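Setting Up a Help-Yourself Lemonade Table for an Open House

If you have ever stood behind a drinks table for a whole afternoon, you know how quickly a simple pitcher of lemonade turns into sticky elbows, a puddle on the floor and a line of thirsty people. I have done this for a good many open houses now, and the setup below is the one I keep coming back to. It's nothing fancy, but it lets guests look after themselves while you get to enjoy the day a little too.

What you'll need

Fresh lemons or a good bottled lemon juice
White sugar
Cold water
A drink dispenser with a spigot, plus a pitcher for refills
Plain paper cups
A tray with a lip
Two or three dish towels you don't mind staining
A trash can with a liner, the bigger the better

Make the syrup the night before

Stir equal parts sugar and water in a saucepan over medium heat until you can't see any grains, then let it cool on the counter with the lid off. Once it's cool it can go in the fridge in a jar. I used to skip this and dump the sugar straight into cold water, and my friend Hường Tăng, bless her, drank a whole cup of it before mentioning that all the sugar was sitting at the bottom.

On the day, mix one part lemon juice, one part syrup and four parts cold water. Taste it, and then taste it again over ice, which will thin it out. Hold some juice back so you can sharpen up the last batch.

Choose your cups

I like plain white paper cups for this. They stack neatly, they don't roll as far as the plastic ones when somebody knocks a sleeve over, and lemonade looks so cheerful in them! Go for the ones that hold 350 ml if you are serving ice, and fill them to a finger's width below the rim. People will be walking around with these, chatting and turning to look at things, and a brimming cup never makes it across the room.
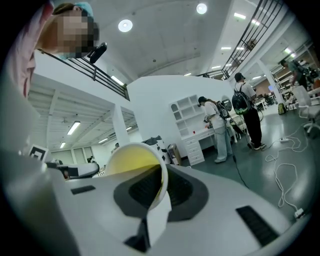 Bright yellow against a white paper cup.

Lay out the table

Put the cups at the end where people arrive, then the ice, then the dispenser, with the trash can a few steps farther on. If you set the trash can right beside the spigot, folks stop there to finish their drinks and the whole line stops with them. Stand the dispenser on the tray, and slide a folded towel under the spigot to catch the drips.

In a big open space with stairs or an upper level, keep the table well away from the bottom step. We learned that one in June, when Reijo Kinnunen and I had to carry everything across the floor halfway through, ice and all.

Keep it going

Check the dispenser every 20 minutes or so at the busy part of the day and top it up from the pitcher before it runs low. Give it a good stir each time, right down to the bottom, as the syrup likes to settle. Wipe the spigot while you're there. Swap the towel when it gets soggy.

When it's time to pack up, pour any leftovers down the sink before you bag the cups, and ask people to tip theirs out as well if there's a sink handy. Half-full cups in a trash bag will find the one tiny hole in it, usually over a carpet. Rinse the dispenser with warm water the same evening, run some through the spigot, and leave the lid off overnight to dry.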